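Ce site utilise des cookies afin de mesurer son audience. Accepter – Paramétrer – Refuser

Économie domestique et service – Support de cours
Séance 11 : l'organisation du plan de travail
Enseignant responsable : Yannick Langlois

1. Objet de la séance

La présente séance traite du rangement des petits articles d'usage courant : condiments, sachets, serviettes, ustensiles. Elle fait suite au module de janvier consacré aux réserves sèches et suppose acquise la lecture du manuel Delorme, p. 23 à 31.

2. Notions à retenir

Zone de dépôt : surface sur laquelle les articles demeurent en permanence. Elle se distingue de la zone de préparation, qui doit pouvoir être dégagée avant chaque usage.

Casier à poignée : contenant ouvert, divisé en compartiments et transportable d'une seule main. Les articles plats y sont placés debout ou inclinés, afin de rester saisissables un à un.

Pot à ustensiles : récipient large et stable, réservé aux cuillères et spatules à long manche. On veillera à ce que les manches ne débordent pas sur le passage.

Les boîtes à sel et autres boîtes cylindriques sont regroupées, étiquette tournée vers l'utilisateur.
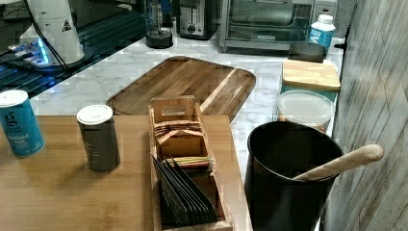
Fig. 1 – Casier en bois à séparation centrale, boîtes cylindriques et pot à ustensiles noir.

3. Travail demandé

À partir de la figure 1, l'étudiant proposera une répartition des articles entre zone de dépôt et zone de préparation. Il précisera la place attribuée à la planche à découper – à plat ou sur chant – et justifiera son choix. Un croquis coté est attendu. Remise au secrétariat pour le 4/12/20.

Partager (27) | Commentaires (0)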